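Omier and Vendero Release Results of Olla, a Method for Close-Range Robot Work on Kitchen Appliances

Method decides when a robot should stop trusting its wrist camera

FOR RELEASE IN JUNE

Omier, a robotics research group, and Vendero, a maker of software for automated kitchens, today released the results of Olla, a joint project on how robot arms handle small appliances with glass doors and shiny metal parts. The report, the training recordings and the code are available from Omier on request at no charge to universities and other research groups.

Olla is a way of combining the view from a camera on the robot's wrist with the view from a second camera that stands away from the table. Many robot systems already use two cameras. Most of them treat both views as equally useful from the start of a task to the end. Olla learns how much weight to give each one, and changes that weight many times a second while the arm is moving.

The project began with a problem Vendero ran into while testing robot arms at a counter with a toaster oven. The arm would line up well from a distance and then drift as it came close to the door. The wrist camera was near enough to the glass and metal that it had few fixed points left to work from, and the software went on using it anyway.

"The last few inches were where we lost most of our attempts," said Evangelia Vasilakis, who leads the Olla project at Omier. "The gripper was in the right area and the plan was fine. Then the picture from the wrist filled up with reflections and the position estimate started to wander. We wanted the system to notice that and lean on the other camera until the close view was useful again."

How the method works

Olla has two parts. The first looks at each image from the wrist camera and gives it a score. A low score means that much of the image is blurred, reflective or blocked by the gripper itself. A high score means that there are edges and textures the system can follow from one image to the next.

The second part uses that score to decide how the arm should move. When the score is high, the arm follows the wrist camera closely. When it is low, the arm slows down and takes its position from the outside camera and the joint readings in the arm. It does not need a model of the appliance ahead of time, and it does not need markers or stickers on the oven.

The scoring part was trained without hand labels. During training, the researchers compared where the wrist camera said the gripper was with where the arm's own joint readings put it. Images that led to a large difference were treated as poor ones. Vasilakis said this saved the group a great deal of work and made it possible to add new recordings as they came in.

Training and testing

The researchers recorded 2,907 runs for training. In each run a person guided the arm through a task such as opening an oven door, turning a knob, placing a slice of bread on the rack or taking one out. Runs that went wrong were kept in the set, including those where bread was dropped or the gripper touched the glass.

A further 357 trials were set aside for testing. These were carried out with the arm moving by itself, using appliances and positions that were not in the training set. The arm ran each task from a fixed starting pose, and a person stood by with a stop button. The stop button was used in 6 of the trials.

The test compared Olla with the same arm and gripper running with equal weight on both cameras. Olla finished more of the tasks in every group that involved a glass door. The difference was largest when the gripper had to pass beside an open door to reach the rack. On tasks that took place in the open, such as lifting bread from a plate, the two systems did equally well.

Olla was slower. Because the arm reduces its speed whenever the wrist view scores low, tasks inside an oven took longer than they did with the comparison system. The report lists the time for each trial.

Van Wijk, a company that runs shared production kitchens, reviewed the task list before testing began and asked for several changes. Among them was a request to include worn appliances along with new ones.

"Our ovens have fingerprints on the glass and scratches on the handles," said Cor Verhoeven, operations manager at Van Wijk. "If a method only works on a clean door, I can't plan around it. I asked them to leave the doors alone between runs, and they did."

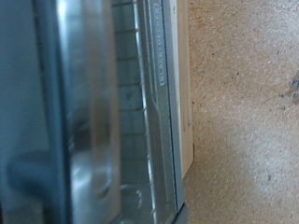
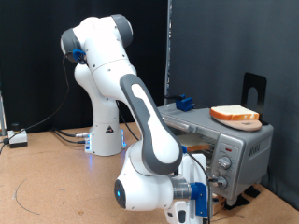 The Olla scoring step was developed mostly on toaster ovens, which put several difficult surfaces close together. From across the table, the layout is easy to read: the door and its handle, two knobs on the control panel, one slice of bread on the rack and another on a plate on top. At the wrist, in the first picture, there is little left of that. A blurred gripper finger takes up the left side, the rack wires repeat at even steps behind the glass, and the best detail for tracking is in the raised BLACK+DECKER lettering and the speckled counter. Evenly spaced wires are a known source of error, as one rung looks very much like the next and the system can lock on to the wrong one. Olla's score drops when it finds a repeating pattern of this kind with nothing else nearby to fix its place.

Limits of the results

The report describes several cases the method does not solve. If the outside camera is blocked at the same moment that the wrist view is poor, Olla stops the arm and waits. It does not look for another angle. The method was also tested on one model of arm with one type of gripper, and the researchers do not yet know how much retraining a different setup would need.

Heat was not part of the study. All trials were run with the ovens off, and steam on the glass was left for later work.

"We would like other groups to run this on their own arms and send us the failures," Vasilakis said. "The recordings include ours, with the camera images and joint readings for each one."

Next steps

Vendero plans to add the scoring step to a test version of its kitchen software. No release date has been set. Omier will continue the research with microwave ovens and glass-front refrigerators, where the doors are larger and the arm has to move farther while holding them.

Van Wijk has agreed to provide counter space for the next round of recordings. Requests for the report, the recordings or the code should be sent to the Omier project office with "Olla" in the subject line.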